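Gripper week at Cirnwood

We spent two days swapping grippers on the same arm, and I took far too many photos, so I've kept it to the ones worth having. Kirsty Whitelaw did the bolting on, I did the moaning about cables. Same job each time — pick up a pencil, put it in the cup — and 132 tries per gripper.

The Udmont fingers came off first. Lovely on thick things, hopeless on anything thin lying flat, and I'd been saying so since July!

Next up, the black parallel one, on red pencils. I like how it takes them at a slant without fussing.

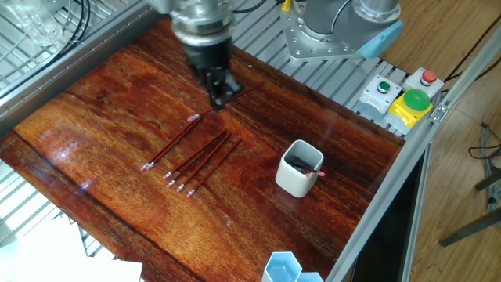
Bendik Åberg wants the Garside controller tried with it before we order, and I'd like 3 more days for that if I can get them.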